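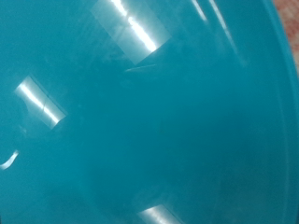
Filament Storage and Drying: Frequently Asked Questions

These are the questions we get most often at the Illdale print workshop about keeping filament in good shape. They apply to the shared printers and to machines members have at home.

How do I know if my filament is damp?

Listen to the nozzle. Popping or hissing during extrusion usually means there is moisture in the plastic. You may also see fine strings between parts, small bubbles in the walls, or a rough surface on a model that printed cleanly a month ago. PLA can turn brittle and snap in the feed tube.

Stringing can also come from a high nozzle temperature or poor retraction settings. If a fresh spool strings the same way, check those first.

Which materials need drying?

Nylon, always. TPU and PETG, most of the time. PLA and ABS can often be used straight from the bag, but either one will suffer if left out through a humid summer.

What temperature should I use?

Follow the label on the spool. If the label is missing, these are the settings we use in the Rokiron dryer:

PLA: 45 C for 6 hours
PETG: 65 C for 6 hours
TPU: 50 C for 8 hours
Nylon: 70 C for 12 hours

Don't go higher to save time. PLA softens well below the temperature that nylon needs, and the windings will stick together.

Can I use my kitchen oven?

We don't recommend it. Most home ovens swing a long way above the set point, and the plastic spool may warp before the filament does. A food dehydrator with the trays cut out is a better choice, as long as it is no longer used for food.

How should I store a spool after drying?

Put it in a sealed box or zip bag with desiccant while it is still warm. We keep a small humidity gauge in each box and dry the contents again when it reads above 19 percent. Cheap gauges can be off by a few points – compare two or three before you trust one.

Can desiccant be reused?

Yes. Color-changing silica gel can be dried at 111 C in an oven until the color returns. Paper packets should be thrown out, as they scorch.

Can I leave my own spools at the workshop?

Members may keep up to two spools on the Leston shelf. Write your member number on the side of the spool, not on the box. Unlabeled spools go into the scrap bin in April.

Do you sell filament?

Only PLA, in 300 gram spools, from the cabinet next to the Montes printer. Bring your own if you need anything else.

The dryer says it is finished but my print still pops. What now?

Run a second full cycle with the vent open. If that makes no difference, try a different spool before you take the hot end apart.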